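Sisdale Robotics Club Newsletter

Print this item | E-mail this item

The box group: what we learned before the autumn meeting

Posted 30th September

Many members asked why the second group of our club spends so many evenings with cardboard boxes. I promised to write something for the newsletter, and this is it. Please excuse me if it is longer than my usual items.

The project is named Gimix. It began in June, when we had to choose a task for the student part of the Ghoneim Cup. The other teams we spoke with wanted to sort colored blocks or to pour water. We chose to close a box. It sounds like a very small task. A child can do it without looking. For a robot with two fingers it is quite hard, and I will try to explain where the difficulty is.

A cardboard box does not have one shape. When it is new, the flaps are stiff and they want to stand up. When it was folded 60 times, the crease becomes soft, and the flap goes wherever it likes. So a motion which is good on Monday evening is bad two evenings later with the same box. The first weeks we thought our program had an error, and we changed many numbers in it for no benefit. Then one student put a new box on the table and everything was fine again. After this we began to write the age of the box in the log book.

The rules of the cup give us 70 seconds for one box. The short flaps must go in first, then the long ones, and the box may not leave the table. Pushing a flap is permitted, and holding it between the fingers is also permitted. We tried both. Pushing is faster, but if the finger comes too high on the flap, the cardboard bends in the middle and the crease does not move at all. Holding is slower and more safe. At present we hold the first flap and push the others, and I think we will stay with this until the competition.

The students learn by driving the arm by hand first. Each attempt is recorded, and later the recordings are used for training the program. Our plan was to have 300 good recordings before the end of the summer. We have 664, but I must say that not all of them are good. In the early ones the students were nervous and moved in little jumps, and the program copies this habit very faithfully. A part of the group now looks through the old recordings and takes out the worst. It is slow work and I am grateful for their patience.

The view from the wrist is the one we use most. It is close to the work, so you can see the edge of a flap very well when the fingers come down to it. But it also sees everything behind the table, and with every movement of the wrist the background changes completely. A person learns quickly to ignore this. The program does not know which part of the picture is important, and it needs many recordings with different backgrounds before it pays attention to the cardboard.
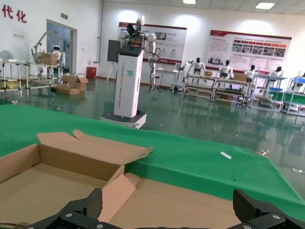
Another lesson was about the fingers. In the beginning we always opened them to the maximum, because it seemed safe. Inside a box this is a bad idea, as the wide finger touches a side panel before the other one arrives at the flap. Now we open them only a little more than we need. The students from Usto had this idea when they visited us in the summer, and I want to thank them again. They lost one whole afternoon of their holiday in our room and they even helped to carry the tables.

For the next weeks we have three wishes. First, we need boxes. Please bring plain brown ones, without print if possible, and do not flatten them with force. A small tear is no problem. Second, we look for one more person who is comfortable with Python and can come in the evening. Third, if you can lend us a kitchen scale, we would like to weigh the boxes, to see if the thicker cardboard really behaves as we believe.

New students can also join without any experience. In the first evening you will only move the arm and touch the flaps with it, and this is more fun than it sounds. Wear closed shoes, and tie long hair.

I will write again when we have done the first full run under the cup rules, also if the result is bad.

Recent items
Changes to the evening timetable
Soldering course for beginners: places left
Ghoneim Cup: rules for student teams
Report from the line-follower group
Wanted: used laptops in working condition

Contact the newsletter | Copyright Sisdale Robotics Club | Back to top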